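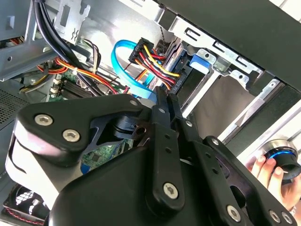 Inside an open desktop computer case, gray drive-cage bracket at upper left.

Programs > Transition Records > Progress reports
Search reports Enter a keyword Go

Transition Records: progress report to the Bidemeck Fund
Period ending February
Prepared by Jannik Thiele, project lead

Summary

The project tracks people who move between senior jobs in finance and appointed posts in government, and publishes what they disclosed when they did it. We are on schedule with data collection and behind on publication. Spending is within budget. One decision is needed from the Fund, set out at the end.

Work done

We set a target of 3000 disclosure filings for the full grant. At the close of this period 1265 had been entered and checked by a second reader. The rest of the filings we hold are scanned but not yet entered. Older filings are slow going. Many were completed by hand, and holdings are often reported in wide value bands, so we record the band as printed and do not estimate a midpoint.

The Meludon index, our list of posts covered, was revised twice. The first revision added deputy positions at the state level. The second dropped advisory boards with no decision-making power, which had taken up a lot of staff time for little result. Entries already made for those boards have been kept in a separate file and will not be published.

We sent records requests to 17 state agencies. Most have acknowledged them. Several asked for fees we consider high, and we have written back to ask how the fees were worked out. No fees have been paid so far.

Findings to date

It is early to draw conclusions and we have told reporters so when they call. Two points look solid enough to mention here. Recusal letters are often filed well after the appointee starts work, and the letters seldom name the staff member who will handle the matter instead. We also see a difference between states that post filings online and states that supply them only on request — the second group has more missing pages.

Problems

The first brief was meant to go out in this period. It was held back when our outside reader, Diekmann, found that a group of severance payments had been coded as salary. The coding rule was unclear and has been rewritten. All affected entries have been corrected, and the tables are being run again.

One researcher left for another job. Her replacement has started and is working on the handwritten filings.

Budget

Staff costs are slightly under plan because of the gap between researchers. Travel is unspent. The Sturkon database license was renewed at the same price as last year.

Next period

Publish the first brief. Finish entering the scanned filings. Follow up with agencies that have not replied, and appeal any refusals where the law allows it.

Decision requested

We ask to move the unspent travel money to records fees, to be used only where an agency has given a written breakdown. A reply before the next payment date would let us answer the agencies within their deadlines.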